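Ostel Hand Tool: Gallery

Marar Evaluation Services | Product Reviews | Household and Service Automation

The Ostel is a hand-held gripper tool supplied by Jotton as part of a demonstration kit. An operator carries it by hand and performs ordinary household tasks, and the recordings made in this way are used to train robot arms fitted with the same fingers. Marar Evaluation Services received two kits on loan in February and placed them with its Cleltham office for review. The work was carried out by Nandini Hegde and Crisóforo Cuevas, and the report was edited by Kavitha Achari.

This page accompanies the full written review. It is intended for laboratories, training providers and service firms that are considering a purchase or a rental.

What the kit contains

The standard kit consists of the hand tool, a camera mount, a charging cradle, one spare pair of fingers and a fitted case. Jotton also offers a rental plan with a minimum term of 10 weeks. Consumable parts, including finger pads, are billed separately under both arrangements. Purchasers should confirm the current parts list with Jotton before ordering, as the contents of the case changed during our review period – the second kit arrived with a longer cable and a revised instruction sheet.

The task set

Our reviewers worked from a list of 20 household tasks agreed with Jotton in advance. The list covers folding, sorting, stacking, opening and closing, and the handling of soft goods. Soft goods were given the largest share of the time, at the request of several subscribers who operate laundry and linen services. Each operator completed a short familiarization session before any recordings were counted.

Socks on a tabletop

Socks were included as a small, soft item that many readers will wish to automate. The operator approaches with the jaws open, closes on the fabric and moves the item to a marked place. Attempts were recorded singly, and the operator returned to the starting position between them.

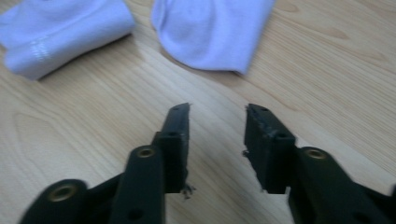
Mr. Cuevas found that the angle of the wrist mattered more than the speed of the approach. A low approach allowed the fingertips to slide along the table and gather the fabric from the side. A steep approach tended to press the item flat, and the operator then had to release and begin again. The instruction sheet recommends the low approach but mentions it only on the last page. We have suggested to Jotton that it be moved to the first.

Results across the task set

The Cleltham office recorded 1,946 attempts over the review period. Of these, 94 percent produced a recording that passed the checks in Jotton's software. The remainder were rejected, chiefly for lost tracking when the operator turned away from the work area. Ms. Hegde notes that a rejected recording is reported only after upload, and an operator may therefore repeat the same error several times before learning of it. A warning at the tool itself would be a useful addition.

Wear and maintenance

Finger pads should be treated as a consumable. Fingertips wear at the upper edge with regular contact against tables and trays, and we advise operators to inspect them at the start of each shift. Replacement requires one small driver, which is not supplied. Both reviewers were able to change a pair of fingers without assistance, although the screws are short and easily dropped. Fasteners should be checked at the same time as the pads.

Comfort in use

The handle suits medium and large hands. Anil Reddy, who joined the review for the linen tasks, reported fatigue in the thumb after long sessions and preferred to change hands at intervals. The trigger force cannot be adjusted. Firms planning full-day recording should schedule regular breaks and assign two operators to each tool.

Support

Questions sent to Jotton were answered by its service desk, normally on the next working day. Balakrishnan Gounder of the Jotton service desk also provided a corrected calibration file for the second kit. The correction has been made available to all registered owners – those holding earlier kits should request it by serial number.

Availability of the full review

The complete review, with task sheets and the table of rejected recordings, is available to subscribers on request from the Cleltham office. Both kits have been returned to Jotton. Marar Evaluation Services received no payment for this review.

Page last revised: 2022-07-17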